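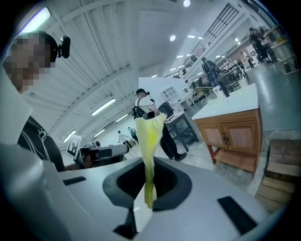

A translucent yellow-green plastic bag, April

Progress report on the Nornevon hedge and pear trial
Prepared by Yufang Bai for the Polishchuk fund

Planting finished in April, three weeks later than we told you it would. The delay was ours. We had ordered 600 bare-root hawthorn and hazel whips before checking that the lower field would drain, and it did not drain until the end of March.

Of the 67 young pears planted along the south boundary, 63 are in leaf. I would not read much into that. Pears will often leaf up on stored energy and then sulk or die in their first dry spell, so the figure worth having is the one we take in September.

The Triston root treatment was used on half the hedge, as your grant required. So far Shaohua Yan and I cannot tell the treated rows from the untreated ones. The supplier says the benefit shows in the second year – it may do, but the same leaflet promised "visible vigour within weeks". We will go on measuring both halves and send you the heights whichever way they fall.

Mulch has done more for the trees than anything out of a bottle. The rows with a thick layer of woodchip have fewer weeds and the soil under it stays damp. The Takeo end, where the chip ran out, is mostly couch grass and will need clearing by hand before summer.

Rabbit guards are on all the pears. Several on the hedge have blown off and been put back more than once, and I doubt the short canes we bought were a saving.

Spending is within budget apart from water carting, which we left out of the original bid. We are not asking for more at this stage. We would like your agreement to move the unspent training money across to cover it, and need an answer before the next delivery is booked.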